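Projektbericht im Wahlpflichtkurs Politik
Wer entscheidet über die Fähre? Omholm, Bratness und der gestrichene Abendkurs
Von Ah-rin Ham

Eigentlich wollte ich ja was über Wahlplakate machen. Dann kam im Herbst raus, dass der Gemeinderat von Omholm die letzte Fähre nach Bratness streichen will, die um 21.40 Uhr, und plötzlich redete bei uns im Bus morgens niemand mehr über was anderes. Also Themenwechsel! Herr Radonjić hat zum Glück sofort ja gesagt, obwohl die Anmeldefrist schon zwei Tage vorbei war (danke noch mal).

Meine Frage war ziemlich simpel: Wie kommt so eine Entscheidung zustande, und wer redet dabei überhaupt mit? Bratness hat 3.234 Einwohner und keine eigene weiterführende Schule. Wer von dort kommt und in Omholm Handball spielt oder in den Chor geht, hängt also an dieser Fähre. Ich wohne selbst auf der Bratness-Seite, das sage ich lieber gleich dazu, ganz neutral bin ich nicht.

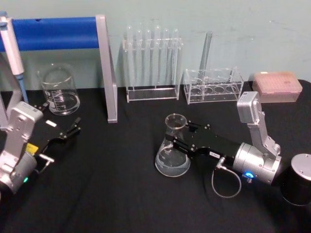 Becherglas und Mikropipette auf schwarzem Tuch

Angefangen habe ich mit den Protokollen. Die stehen im Netz, sind aber als Scans abgelegt und lassen sich nicht durchsuchen, und deshalb habe ich zwei komplette Wochenenden damit verbracht, mich durch Verkehrsausschuss und Finanzausschuss zu klicken. Das Wort »Abendkurs« (so nennen die die letzte Abfahrt, ich dachte erst, es geht um die Volkshochschule) taucht zum ersten Mal in einer Anlage zum Haushalt auf, auf der vorletzten Seite. Diskutiert wurde darüber in der Sitzung laut Protokoll überhaupt nicht.

Danach kam die Umfrage. Zusammen mit Ha-rang Hyun aus der Parallelklasse habe ich 100 Fragebögen am Anleger verteilt, auf beiden Seiten und an verschiedenen Wochentagen. Das war kalt, und die Leute wollen morgens wirklich nur ihren Kaffee. Trotzdem haben wir viele ausgefüllte Bögen zurückbekommen. Drei Sachen würde ich beim nächsten Mal anders machen: kürzere Fragen, Stifte mit Schnur und auf keinen Fall »Wie zufrieden sind Sie mit der Kommunalpolitik?« als Einstieg. Da haben manche die ganze Rückseite vollgeschrieben, und zwar über den Kreisverkehr. 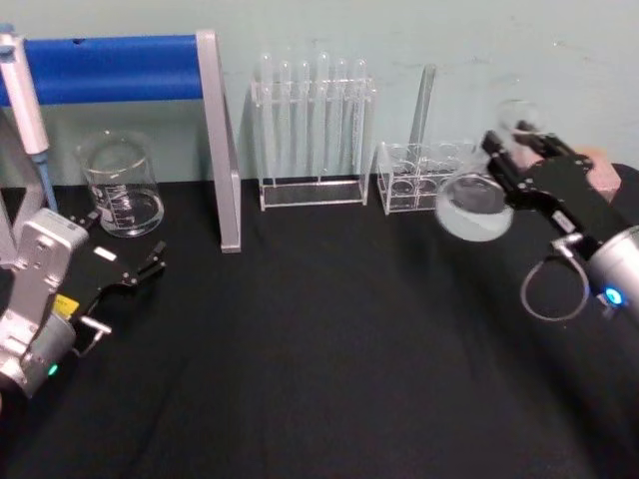
Am spannendsten fand ich die Interviews. Amparo Cusi sitzt für die Liste Hafen im Gemeinderat und war von Anfang an gegen die Streichung. Sie meinte, die Verwaltung habe nur die Fahrgastzahlen aus dem Februar vorgelegt, und im Februar fährt halt kaum jemand abends noch rüber. »Wenn man im Februar zählt, kann man auch das Freibad zumachen«, hat sie gesagt, und das ist jetzt mein Lieblingssatz aus dem ganzen Projekt.

Zakhar Romaniuk aus dem Finanzausschuss sieht das komplett anders, und ich muss zugeben, dass ich nach dem Gespräch mit ihm erst mal ganz schön unsicher war. Er hat mir den Haushalt auf einem Blatt Papier aufgemalt und gezeigt, dass für Schulbusse, Winterdienst und Fähre zusammen nur ein einziger Topf da ist. Mehr Abendfähre heißt bei ihm weniger Schulbus. Ob man den Topf größer machen könnte, wollte ich wissen. Da hat er gelacht und gesagt, das müsse ich den Landkreis fragen. Habe ich gemacht, eine Antwort kam bis zur Abgabe leider nicht.

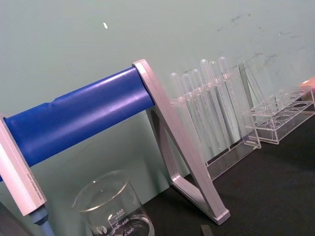 Die Bürgerversammlung war dann am 26. Januar 2018 in der Turnhalle. Auf der Anwesenheitsliste standen 161 Namen, die Stühle haben vorne und hinten nicht gereicht. Ich habe auf der Sprossenwand gesessen und mitgeschrieben, bis mir die Hand wehtat! Gleich am Anfang wurde die Petition übergeben, mit 1.948 Unterschriften. Was ich nicht wusste: Der Rat muss sich damit befassen, aber er muss ihr nicht folgen. Das war offenbar auch vielen anderen neu, es wurde jedenfalls ziemlich laut, und die Bürgermeisterin musste zweimal um Ruhe bitten.

Inhaltlich kam ein Vorschlag auf, den ich in keinem Protokoll gefunden hatte, nämlich die letzte Fähre nur auf Anmeldung fahren zu lassen. Frau Cusi fand das besser als nichts, Herr Romaniuk wollte es durchrechnen lassen.
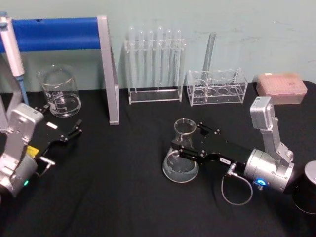

Zu meiner Ausgangsfrage: Formal entscheidet der Gemeinderat, klar. Vorbereitet wird aber fast alles in den Ausschüssen, und wer da nicht mitliest, merkt es erst spät. In den Bratnesser Bögen kam immer wieder, man habe von der Streichung erst durch den Aushang am Anleger erfahren. Das hat mich mehr geärgert als die Streichung selbst. Mit meinen Bögen kann ich natürlich nichts über alle in Bratness sagen, befragt haben wir ja nur Leute, die sowieso Fähre fahren.

Abgestimmt wird im Februar, also nach meiner Abgabe. Ich gehe auf jeden Fall hin. Die Mitschriften und der Fragebogen sind im Anhang, die Tabelle mit den Abfahrtszeiten hat Ha-rang gemacht.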